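Proofing down a cask strength rye at home

I bought a small used barrel in June and filled it with rye from Wimanum, a craft distillery two valleys over that sells unaged spirit to people who want to finish it themselves. The barrel went to a friend's garage. What I kept back was 3015 ml of the aged version, bottled at cask strength, and this post is a record of how I brought part of it down to drinking strength.

The label says 60 percent. I wanted 45. The usual shortcut is to multiply the starting volume by the starting strength, divide by the target, and take the difference as water. For 600 ml that gives 800 ml total, so 200 ml of water. It comes out slightly wrong. Ethanol and water contract when mixed, so the final volume is less than the sum of the parts, and the result ends up a little stronger than the target. Working by weight avoids most of the trouble. Proofing tables give the density at each strength, and a kitchen scale that reads to a gram is good enough.

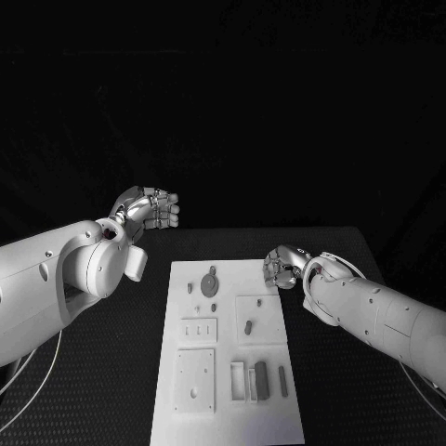
Nadevden Home Blending Club - Members' Notes

I did the first batch in one pour, which was a mistake. The spirit went hazy within a minute and stayed that way overnight. The haze is fatty acid esters coming out of solution as the alcohol drops, and it is harmless, but it looks poor in a clear bottle. Chilling and filtering will take it out. It will also take out some of the body, so I left it in.

The second batch went in steps of 100 ml spirit-to-bottle transfers with a rest of one day between water additions:

60 to 55 percent, rest
55 to 50 percent, rest
50 to 47 percent, rest two days
47 to 45 percent, rest one week

It still hazed a little at the last step, less than the first batch. I can't say how much of that was the slow additions and how much was the garage being warmer that week. I did not control for temperature and should have.
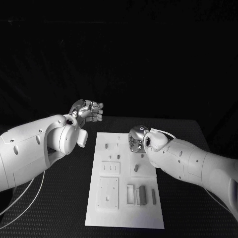 Both arms over the parts board.

Water matters more than I expected. I tried three kinds. Tap water here is hard, and it left a fine white sediment after four days, probably calcium. Supermarket spring water did the same to a lesser degree. Distilled water stayed clean. Some people find distilled water makes the whiskey taste flat. I tasted the spring water and distilled samples blind, six glasses, and picked them apart correctly three times, so I am treating them as the same.

For measuring strength I used a Halix glass hydrometer with a matching thermometer. Two things to watch. The reading is only valid at the temperature printed on the stem, so use the correction table or bring the sample to that temperature. And a hydrometer reads low in anything with sugar or a lot of dissolved solids in it. Barrel-aged rye has a small amount of both. The error is a few tenths of a percent at most and I ignored it.

A 1000 ml cylinder is larger than needed and wastes sample. The narrow one that came with the hydrometer is easier to fill, though it tips over if you look at it wrong.

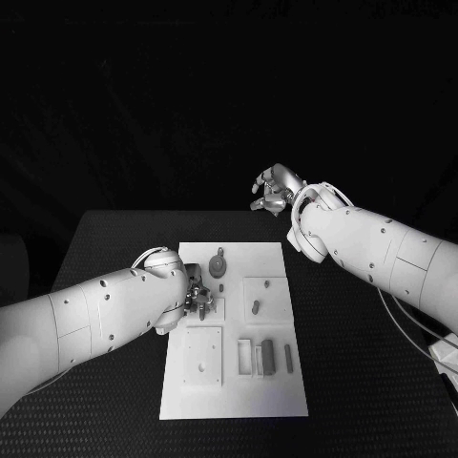
Tasting notes, for what they are worth

At 60 percent: heat first, then caraway and dry oak. Hard to get anything else out of it.

At 50: the best nose of the set. Dill, orange peel, some vanilla. Still hot on the finish.

At 47: close to the 50 but rounder. I would stop here next time.

At 45: pleasant, a bit thin in the middle. The oak turns slightly bitter after the glass has been standing. I let one bottle rest an extra two weeks and the bitterness was lower, or I had gotten used to it.

I also compared the 45 with Babaei, a bottled rye sold at the same strength. Babaei is sweeter and has more corn in it by taste. Mine has more spice and a shorter finish. I prefer mine by a small margin, with the obvious bias.

The remaining cask strength is in two full bottles with new stoppers, stored upright. Next I want to repeat the run down to 47 only, at a fixed temperature, with all the water added by weight - and with the hydrometer checked against distilled water before I start, as I skipped that this time.

Posted 9/14/25 under whiskey, rye, dilution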